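What the Arms Changed at Rokilach
Student project report, Work and Technology seminar
Ermira Vlachou
1/4/25

My project was supposed to be about whether robots take jobs. I had a title and everything. Then I spent 26 hours at Rokilach, a small water testing lab, and the question got less dramatic and a lot more complicated.

Rokilach has seven bench technicians. Two robot arms came in last March, set up by a firm called Fletimov, to take over part of the glassware handling: picking up test tubes, moving them to and from the rack, holding them where they need to be held. The technicians had done this by hand for years and had the wrists to show for it.

I interviewed all seven and sat by the bench with a notebook, trying to look like furniture. I also read the shift log, which had 688 entries for the period I was allowed to see. Most of them say "ok." 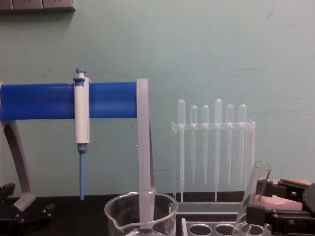

The first thing that changed was where people stand. Before, a technician faced the bench all morning. Now they stand a step back and to one side, watching, which several of them described as more tiring than the work. One compared it to teaching a nephew to park. You are doing nothing, and you can't look away.

The second thing was tidiness. People move a rack over a bit to make room for a notebook and never think of it again. The arms do think of it, or rather they don't, and they reach for where the rack used to be. There is now a rule that everything goes back to its place at the end of a shift. The older technicians say this was always the rule. The younger ones say it is the first they've heard of it.

Third, and I didn't expect this, was the talking. Handling tubes side by side was apparently when everyone caught up on news. With one person minding the arms and the rest at their desks, that went away. Two people brought it up before I asked, and both seemed a little embarrassed to be missing the dullest part of their job.

No one was let go. Pay stayed the same too - a fact that was pointed out to me more than once. The job title changed from technician to "process technician," and opinions on the extra word were mixed.

My main limitation is that I saw one lab. I wanted to compare it with Hadetti, which does similar work entirely by hand, but they never answered my emails. I also never got a clear figure for time saved. The manager's estimate was high, the technicians' was low, and the log, as noted, says "ok."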